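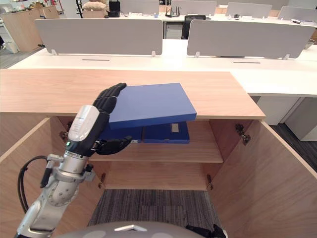 Robot hand and blue box at an open wooden cabinet.

Kazmi Release History Tables
README, revised November

Contents
Kazmi is a set of plain text tables on feature films that were shot, shelved and later released in a changed cut. It covers release date moves, changes of distributor, recut notices and credited cast per version. No video, audio or script text is included.

Files
titles.tsv – one row per film
dates.tsv – one row per announced release date
cuts.tsv – one row per known version, with running time in minutes
cast.tsv – credited cast by version
All files are UTF-8, tab separated, with a header row. cuts.tsv has 16 columns; the last 2 are free text and may be empty.

Sources
Dates come from trade notices and distributor mailings keyed by hand at Pandport. Festival screenings were merged from the older Ostulach list, which used local titles only. Over 40 films from that list could not be matched and are left out.

Known problems
Running times taken from PAL tapes have not been corrected for speed-up. A date given only as a season is stored as the first month of that season, with the flag S. Cast members removed in a recut stay in cast.tsv with status R – do not read them as appearing in the released film. Row 19 of dates.tsv repeats row 18 and will be dropped in the next version.

Loading
Use the Cleltari import script, or any reader that keeps empty fields.

Maintainer
Wumpini Aryee. Send corrections with the title ID and a source.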